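What I Learned Recording Demonstrations by Hand

Fri 3 April

I have spent most of the last few weeks picking things up and putting them down again. The job is at Drumis, in the back half of a building in Dondovton, and the short version is that I show a task with a pair of hand-held grippers and the recordings are used to train a policy that runs on two arms. I came to it from ordinary programming work and had never done demonstrations before. A few people have asked what it is like, so I am writing it down.

The first thing is that it is physical. I expected to be tired in the head and I was tired in the forearms. The grippers don't weigh much, but you hold them out in front of you with your elbows slightly off your sides, and after half an hour you start to lean on things you shouldn't lean on. Leaning shows up in the recording as a slow sag in the path. I now stop every 34 episodes, a number I picked because that was how far I got on the first day before my hands started to shake. I drink some water, walk to the door and back, and start again.

Before this we did the same kind of work by remote control. There was a leader arm on each side and you moved those, and the real arms copied you a few feet away. I did that for one week. The good part was that anything you recorded was something the robot could do, because the robot had just done it. The bad part was the speed. Getting a thin package out of a container took me most of a minute, and a lot of that was hovering while I tried to judge depth from the wrong angle. You also can't feel much. I crushed a fair number of boxes before I learned to watch the cardboard instead of trusting my fingers.

With the hand-held grippers the same task takes a few seconds. You feel the contact through the handle, and your wrist does what wrists do. The catch is that your wrist also does things the arm can't. I had a whole morning of recordings thrown out because I kept rolling my right hand over at the end of the lift, a habit I didn't know I had. It looked fine to me. The replay tool, which is called Zamano and is written in house, marked nearly every one in red at the same point.

So the second thing I learned is to move like the arm. I keep my wrists inside a smaller range than feels natural and bring the elbow around when I need more angle. I pause very slightly before closing the jaws, and again before I pull. The pauses feel silly but they help. When I went straight from reaching to gripping, the trained policy tended to close early, a little short of the object, and knock it over.

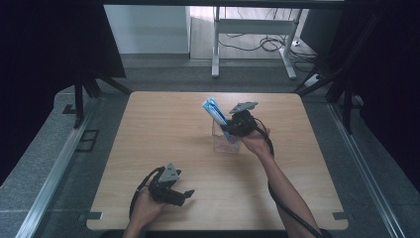
The slim packages are harder than they look. They tend to lean, and which way they lean changes how you should come in. My first batch was nearly all from one side, since I am right-handed and that was the comfortable way. The policy learned that side well and was close to useless on the other. I went back and recorded more with the package tilted every way I could get it to stand, and with the cup moved to different spots on the table, and that made more difference than anything I did to my technique.

The other problem is friction. If you pull along the length of the package it slides out clean. If you pull even a bit sideways it catches on the rim and the whole cup comes up with it, or tips. A person fixes this without thinking, by giving a small wiggle. I tried leaving the wiggles in. The policy picked them up and wiggled all the time, including when there was nothing in its jaws. I took those episodes out again and just recorded cleaner pulls.

Then there is the question of what to do with the idle hand. In a lot of our tasks one gripper does the work and the other waits, and waiting is still data. For the first few days I let my left hand drift wherever it wanted. When the policy was trained on that, the left arm wandered around over the table as if it had lost something. Now I hold it in one place, low and still, with the jaws a little open, and I only move it when the task needs it. It takes more attention than I would have guessed. My left hand wants to join in.

Cables are a nuisance. I run mine along the outside of the arm and check before every session that there is enough slack to reach the far corners. Twice I have come up short in the middle of a lift and felt the tug, and both times I had to throw the episode away. If I were setting this up at home I would spend my first hour on the cables and nothing else.

Mistakes are worth a paragraph. The rule I was given is that if you drop the object and can pick it up again in a natural way, you keep going and mark the episode as a recovery. If you have to put a gripper down or use your fingers, you stop and delete it. I was too proud at first and deleted everything that wasn't perfect. That was wrong. The recoveries turned out to be some of the most useful recordings we had, and we now do a set of them on purpose, starting from a bad grip or with the package already lying on the table.

As for how many you need, I can only say what we saw. With around 200 episodes of one task, the arms got the idea but missed often. Adding more of the same did little. Adding variety helped — new positions, new tilts, a different person doing the demonstrations for a day. My recordings and the other person's looked so different side by side that I thought one of us must be doing it badly. The policy trained on both was steadier than either one alone.

I still go back to remote control for a few things. Anything that needs a long hold with steady force is easier that way, and so is anything close to the edge of what the arms can reach. We kept the leader arms on their stand for those, and I expect we will keep them there until July at least, when the lease on the second pair runs out.

Next on my list is a task called Hendriks, named after the street where the office used to be. It has 3 objects and both hands have to work at the same time, with one holding while the other pulls. I have tried it a handful of times without recording. My left hand is finally allowed to do something and so far it isn't very good at it. I'll write again once I have a full set.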